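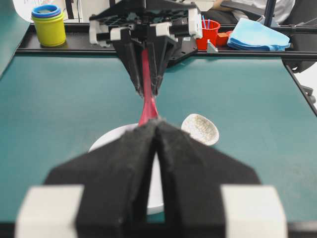
Our well went down again in January. I know the number because I measure it on the first of every month with a weighted tape, and I write it on the inside of the pump house door. The static level was 213 feet. When we bought the place the driller's log had it quite a bit higher than that, though the log was old by then and I never saw anyone check it.

I have been asked by a couple of neighbors to write down what we did about it, so this post is mostly for them. We are on the Ernetti side of the ridge, where the wells are deep and slow. People down by Moltari Creek have shallow wells and different problems, and I don't know much about those.

The well itself is 362 feet deep. The pump hangs 20 feet off the bottom. That sounds like plenty of room, and for now it is. The trouble is recovery. If we run the sprinklers and the washing machine on the same morning, the water drops faster than the rock can give it back, and the pump shuts itself off. Then there is no water in the house for an hour or so. The first time it happened I thought the pump had burned out and I had the cover off before I noticed the light on the control box.

So the first thing we did was stop watering the lawn. I let it go brown in June and it stayed brown. The back part came back in the fall with the rain and the front part did not, and I have since covered the front with wood chips.

The second thing was a storage tank. We put in a Treka, the tall dark green one, next to the pump house. The well fills it slowly all day and night, and a small booster pump sends the water to the house. The well pump now runs for short stretches on a timer with a rest between them. I had to play with the timer for a few weeks. Too short a rest and the pump still tripped in the afternoon. I ended up with longer rests in the heat and shorter ones at night.

The tank needs a level pad. I used crushed rock over packed soil and it has settled a little on the downhill side, so if I did it again I would pour concrete. I would also put the valve on the side facing the driveway. I put it on the side facing the fence and have to reach around. 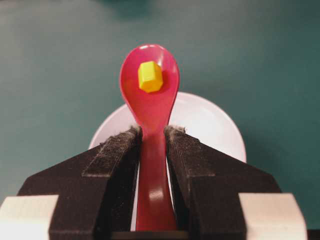
Red spoon, white plate, green tabletop.

The third thing was fixing leaks. I shut off everything in the house at 10 p.m. one night, read the meter on the booster line, and read it again at 6 a.m. It had moved. One toilet was running so quietly that you could not hear it, and a hose bib behind the shed had a drip that had made its own patch of mint. I replaced the flapper and the washer. The mint is mostly gone.

After that I started keeping track of what we use. Our best month so far was 2,068 gallons for the whole household, with nothing going to the yard except the tomatoes. I don't expect to match it in the summer. The tomatoes get water from the kitchen, the cold water you run while waiting for the hot, which we catch in a bucket. It is heavier than you would think and I have spilled it on the steps more than once.

The county held a meeting at the Tiongson Hall about whether new wells on the ridge should need a spacing study first. I went and sat near the back. Some people there think the new houses are pulling the level down, and some think it is only the dry winters. I can't tell from one well. My own numbers dropped in years when nothing was built near us, and they also dropped in the year when two houses went in below the road. I would like to see the study required anyway. It would at least give us more than one door with numbers on it.

If you want to measure your own well, turn the power off at the breaker before you open the cap, and clean the tape with a little bleach water before it goes down. Let the pump rest overnight first or the reading will be too low. Write down the date and the depth every time, even when nothing has changed. Mine are in pencil, and the early ones are getting hard to read, so I need to copy them into a notebook before spring.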